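Privacy by Default: How a Regional Transit App Rewrote Its Rules on Location Data

When Davton introduced mobile ticketing on its buses and ferries, the app's terms of use ran to 3719 words, and the section on location data came near the end. Riders could decline to share their movements, but doing so disabled trip planning and fare capping. Complaints followed within weeks.

The revised service, built by the software firm Tadico and released in April, takes a different approach. Location is now processed on the phone itself. The operator receives only the boarding stop and the fare paid, and both records are deleted after 3 months. Trip planning works whether or not the rider has opened an account.

An independent review by the consultancy Aguiar examined 3624 test journeys and found no transmission of continuous location data. It did identify a weakness in the way crash reports were stored, which Tadico corrected before release.

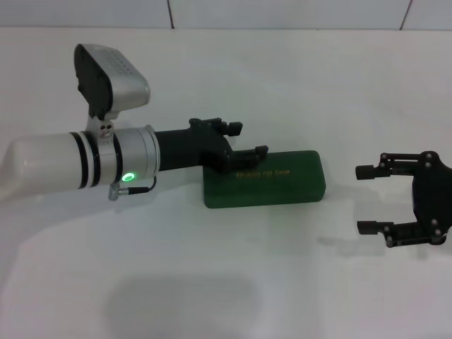 A robotic arm with a wrist-mounted camera.

Questions remain about the app's analytics supplier, Foteo, whose contract predates the new policy. Under the present arrangement the company may retain device model and language settings — information that privacy advocates regard as harmless alone but revealing in combination. Davton has undertaken to renegotiate those terms when the contract expires.

Roughly 300 riders have so far requested a copy of the records held about them. The operator expects to answer each request in writing.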